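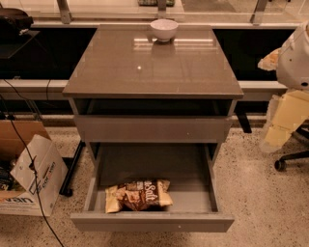
About Nirska

Nirska supplies precut fabric, batting and thread to quilters and small sewing shops. We started with one cutting table and now keep 3,000 bolts in stock, mostly quilting cotton, with a smaller range of flannel and linen.

Fabric is cut on grain and measured flat, without tension. Our standard strip width is 2.5 inches – pinked edges on request. Every bolt is checked for skew and shading before it is shelved. Cut yardage is folded, never rolled, and labeled with the dye lot.

Rongrong Zhong runs the cutting room. Njål Granström handles wholesale accounts and sample cards. Maj-Britt Strand writes the pattern sheets and answers questions about yardage.

Returns on uncut goods are accepted for 30 days. The shop closes for stock count in December.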